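Cell 2 – two-arm marker sort – shift check and comments
Taltbridge site, March. Filled in by Graça Bettencourt

Power and e-stop – OK. Pressed both, both dropped out, reset fine.

Base units – green on left and right. OK.

Cable guide, right arm – OK for now. Strap on the upper links needs watching, had to re-seat it last month.

Cables, left arm – OK. Label on the strap still readable, leave it on pls.

Wrist cable loop, right – slack enough at full reach. Don't tie it any shorter.

Grippers – wiped, fingers checked for play. Right one a bit stiff on closing, 2 drops of the Lindik oil and cycled it 200 times. Better. Recheck next shift.

Mat – flat, no lifting at the corners. Wipe only, no solvent.

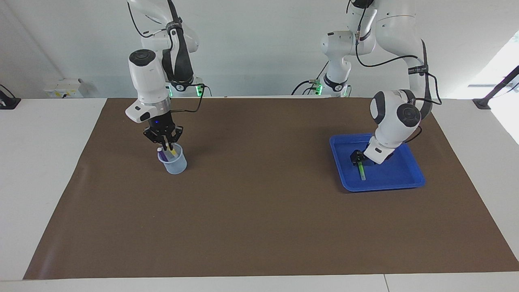
Cup and tray – positions checked against the Olvera sheet. Cup had crept again, moved back. If it goes more than 15 mm out the right arm starts catching the rim, so look at it before you start and not after the first fault.

Markers – caps on tight. Any dried out ones are fine, it's only for handling.

Clamps on table edge – left one nipped up a quarter turn. Rest tight.

Slow run – passed, 2 full cycles at low speed, no contact between arms. Kept a hand on the stop thoughout.

Outstanding – new finger pads from Milline not here yet. Chased. Guard notice by the door is peeling – needs a new one.

Cell OK to run.
G.B.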